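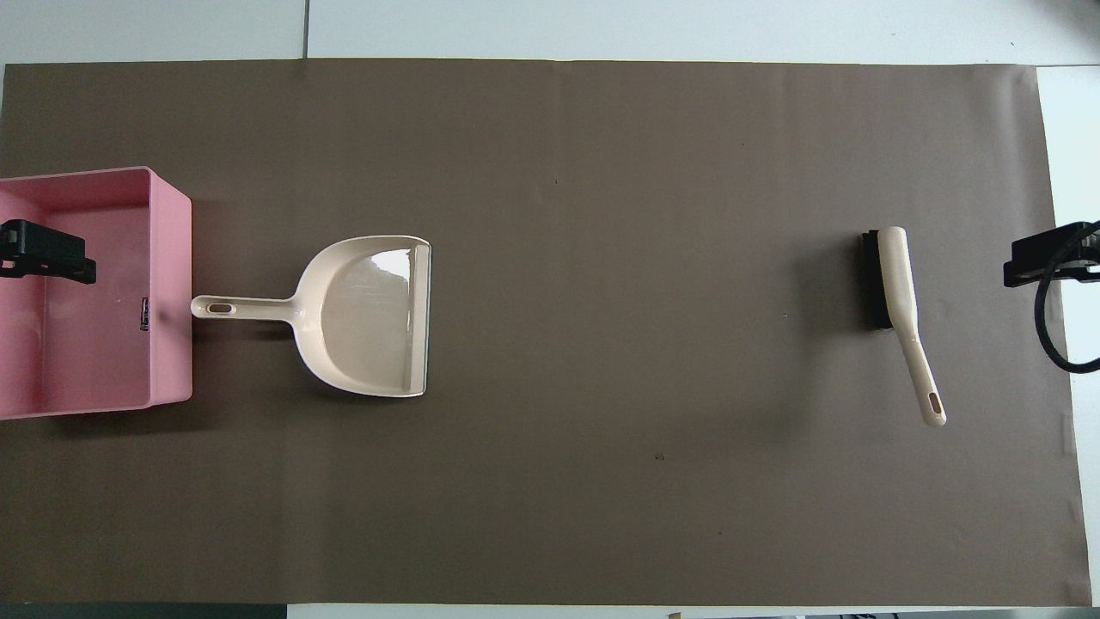 La Fundación Melik ha abierto el plazo de inscripción de su concurso de canto lírico, dedicado en esta edición al repertorio bufo para bajo y barítono. Las bases, publicadas en mayo de 2021, prevén una fase eliminatoria a partir de grabaciones y una final con orquesta en el Teatro Wei de Mendville. Las partituras de las arias obligadas se entregarán en préstamo a los participantes admitidos y deberán devolverse sin anotaciones, protegidas con un pliego grande de papel oscuro y mate como el que cubre la mesa, y no en fundas de plástico.

La organización admitirá un máximo de 40 candidatos. Cada uno presentará dos arias en italiano y una tercera de libre elección – en cualquier idioma – con acompañamiento de piano. La cuota de inscripción asciende a 205 euros y no será reembolsable una vez confirmada la admisión. 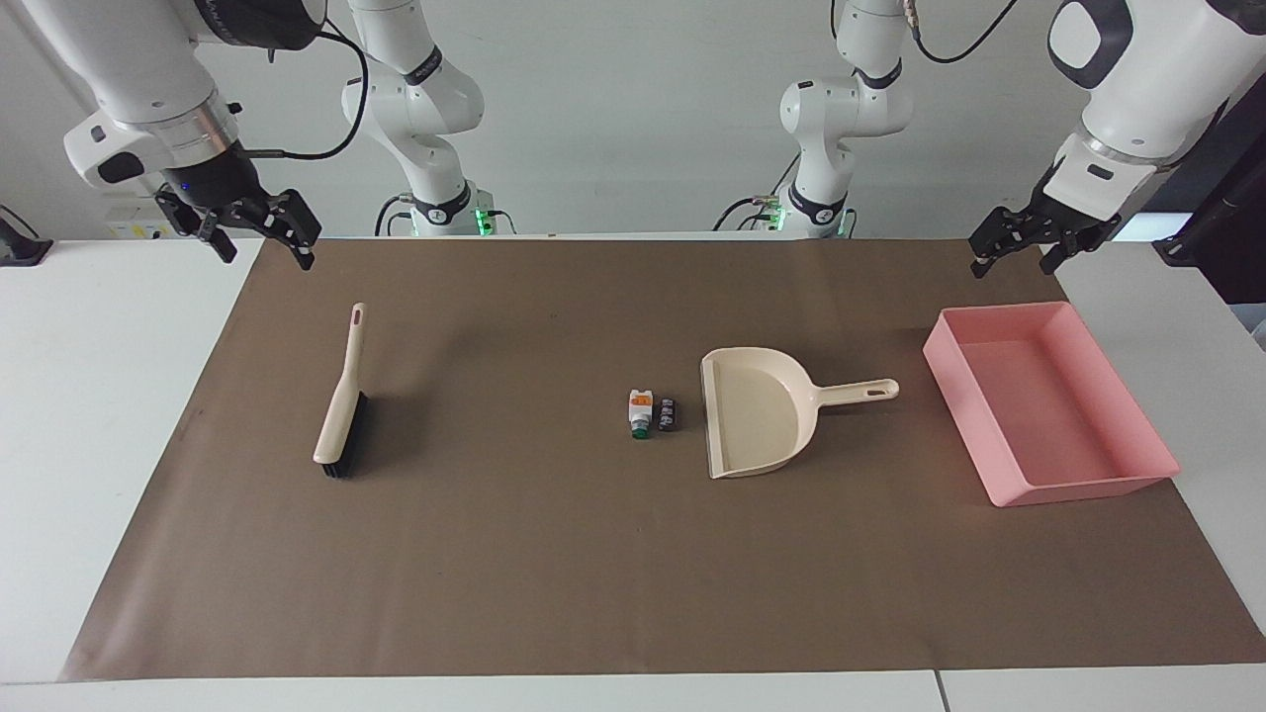
Mesa de trabajo cubierta con papel marrón.

El ganador recibirá 2525 euros y un contrato para cantar un papel secundario en la producción de octubre de la Ópera de Fostbridge. El segundo clasificado obtendrá 600 euros. El jurado podrá declarar desierto cualquiera de los premios.

La final será de acceso libre hasta completar el aforo. Las bases completas y el formulario de inscripción pueden solicitarse en la secretaría de la Fundación.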